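Basket weaving

Basket weaving (also basketry or basket making) is the craft of working bendy plant stems, strips or fibres into a container or other shaped object. It is among the oldest crafts people have, older in many regions than pottery, and it is still done almost wholly by hand. The materials range from willow and rattan to pine needles, rushes, straw, bark and split oak, and the finished pieces run from tiny lidded boxes to fish traps taller than the person who made them. Divided trays, such as the wicker ones used for cutlery, belong to the large family of flat household basketry.

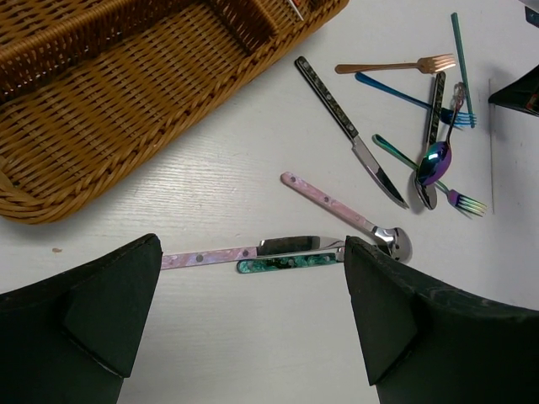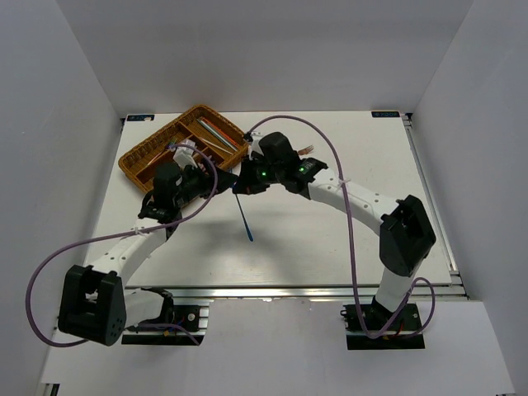
A rectangular wicker basket divided into compartments.

Name and terms

"Wicker" is often taken to be a material, but the word describes a way of weaving and the goods made by it. A wicker chair may be willow, rattan, reed or even twisted paper. The English word came from Scandinavia and is related to an old word for bending, a lovely fit for a craft in which almost everything depends on how far a stem will bend before it snaps.

The upright parts of a basket are called stakes, and the thinner lengths woven between them are weavers. A rod is a whole willow shoot. A skein is a rod that has been split and shaved into a ribbon. The thick end of a rod is the butt and the thin end is the tip, and makers will talk for a surprisingly long time about which of the two should be laid in first.

Materials

Willow is the chief basket material of northern and central Europe. It is grown in beds and cut back to the stump each winter, after the leaves have dropped, so that long straight shoots come up the next year. Brown willow is dried with its bark on. White willow is stripped in spring, when the sap is rising and the bark slips off easily. Buff willow is boiled first, and the tannin in the bark stains the wood underneath a warm tan. All three can come from the same bed!

Rattan is a climbing palm from the forests of South and South-East Asia. Unlike bamboo it is solid all the way through, and its core can be drawn out into very even round cane. That evenness makes it a favourite with beginners and with furniture makers. Rush and straw are softer and are usually plaited or coiled. Ash and oak are riven into flat splints, which give a strong, rather square basket.

Dried willow has to be soaked before use and then left wrapped in a damp cloth to mellow. Soaking times vary a great deal with thickness and bark. Rods left too long in water turn greasy and lose their bark, and once that has happened there is no getting it back.

Main techniques

Coiling is thought to be one of the earliest methods. A core of grass or straw is wound in a spiral and each round is stitched to the last. Bee skeps were made this way, and so are many of the finest baskets of East Africa and the American South-West.

Plaiting uses strips of the same width passing over and under each other at right angles or on the diagonal. Palm leaf and birch bark suit it well.

Twining passes two weavers round each stake with a half twist between. It makes a firm, close wall and was used for everything from burden baskets to hats.

Stake-and-strand work, the method most people picture when they hear the word basket, has stiff uprights fixed into a base with weavers worked in and out of them. The commonest weaves here are randing, with a single rod in front of one stake and behind the next, and waling, with three or more rods worked together to lock the shape. Waling is stronger and is normally put in at the bottom of the wall and again just below the rim.

Frame baskets begin with two hoops set at right angles, with ribs added as the weaving goes on. The round-bottomed egg baskets of Wales and the Appalachians are made like this.

Borders and dividers

The border is where a basket is won or lost. In the simplest form each stake is bent down behind its neighbour and tucked away. A plaited border takes far longer and gives a thick, rope-like edge that is comfortable to hold and protects the weaving beneath it.

Square and rectangular baskets are harder than round ones, as the corners tend to pull inwards. Makers usually weave the base in a wooden clamp called a screw block to keep the sides straight. A divider may be woven separately and tied in, or built up from extra stakes set into the base.

Regional traditions

Few crafts are so closely tied to the ground they grow from. In the willow district of Teltitz the local style is known for its deep field baskets with a double foot, a feature that allowed the first foot to wear out and be cut away. The weaver Uldis Sakalauskas recorded 134 named patterns there, many of them differing only in the border, and his notebooks remain a joy to read. The Munirside workshops specialised in fine skeined work for the table, and pieces by Nesma El Khatib, trained in that tradition, are prized for rims in which the joins can hardly be found.

Along the Nile, date palm leaf is coiled and plaited into trays and lidded baskets, often with dyed bands. Weavers in Ghana use split elephant grass for the round market baskets now seen all over the world. Japanese bamboo basketry, closely linked with flower arranging and the tea ceremony, has reached an astonishing level of refinement.

Care and repair

Basketry dislikes very dry rooms and dislikes standing damp even more. Dust is best lifted with a soft brush. Unvarnished willow benefits from a light misting now and then, followed by drying in moving air. A broken weaver can be replaced by overlapping a new length across at least 3 stakes on either side of the break. A broken stake is a bigger job, and the new one must be pointed and driven down beside the old.

See also

Cane seating
Coracle
Rush matting
Skep
Wattle and daub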